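Naa Lamptey and the rings that come back

The first thing Naa Lamptey does when I sit down at her bench is ask to see my hands. I wear one ring, a thin band I bought on holiday years ago, and within seconds she has it under a lamp and is turning it over with obvious delight.

"Somebody's resized this," she says. "Badly! Look, you can feel the join with your thumbnail. I could do that again for you while we talk, if you like."

I did like, and so most of what follows was said over the sound of a file.

Lamptey runs Javside, a repair workshop up two flights of stairs behind the old Mitmont arcade. She doesn't sell jewellery and never has. What she does is mend it: snapped chains, worn claws, clasps that won't hold, earrings that have lost a partner and want turning into something else. She keeps a handwritten book of every job, and the week I visited she had just entered number 2431, a locket hinge.

She came to it sideways. She was doing the accounts for a small chain maker called Roletti, and her desk was on the other side of a glass wall from the repair room. "I used to take my sandwiches in there," she says. "After a year they gave me a broken brooch to shut me up. I made it worse. Then I made it a bit better, and by then I'd stopped caring about the accounts, which they noticed."

Her teacher in those days was Babar Marwat, who still comes in on busy mornings and does the stone setting. He is quieter than Lamptey – most people would be – but he warms up as soon as I ask about claws. They wear down from the top, he explains, a little every time a hand goes into a pocket or a glove, and people only look when a stone has already gone.

"Tap it next to your ear," he says. "If you hear anything at all, take it off and bring it in. Don't wear it to the shops first."

I ask Lamptey what she thinks people get wrong. She puts the file down for this one. Toothpaste, for a start. It scratches. So does baking soda on anything soft, and she has seen pearls ruined by a night in vinegar. Warm water, a drop of washing-up liquid and a baby's toothbrush will do for most plain gold and silver, she says, and pearls and opals want a damp cloth and nothing more.

Then there's storage, and here she gets properly going. Chains thrown in together will knot, and harder stones will mark softer ones. She likes an old egg box, or the little cloth bags you get with spectacles. Fasten every chain before you put it away. And twice a year, she says, get the lot out on the bed, every last piece, and go through it in good daylight.

"It's my favourite afternoon! You find things you'd forgotten you had, and you find the ones that need help before they break. I've got customers who do it with their daughters and ring me up halfway through to tell me what's turned up."
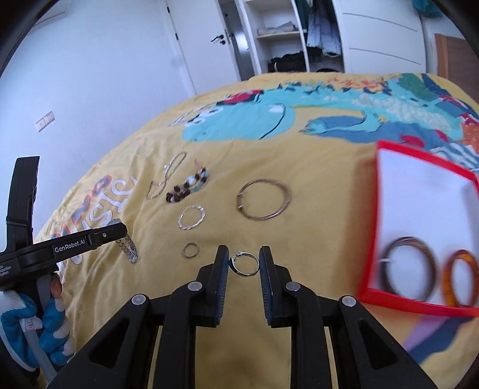 Babar Marwat thinks once a year is plenty, and that too much handling does as much harm as too little. He'd have people pick a month and stick to it – November, in his case, before the party season brings every loose stone in town up those stairs at once.

They have plainly had this argument before, and neither is going to win it today. Lamptey's answer is to point at the shelf behind him, where the finished jobs wait in brown envelopes. Plenty of those, she says, were caught early by somebody having a rummage.

She is just as keen on the pieces that aren't worth anything. A customer once paid her more to mend a market-stall bangle than it would have cost to buy 200 of them, and she did it with as much care as she'd give a diamond. The bangle had been a present from a brother. "I don't price the story," she says, "but I do like hearing it."

Her own ambition is to teach. She has a second bench on order from Onyshchenko, a maker she talks about the way other people talk about guitars, and once it's in she'll run evening classes for beginners, four at a time. The first starts on 27th July and will cover jump rings, clasps and simple chain repair. Bring something broken, she says, and make sure it's something you can bear to have broken a bit more.

My ring is back on my finger before I've put my notebook away. I run a thumbnail round the inside and can't find the join. Marwat leans over, has a look for himself, and asks her which solder she used.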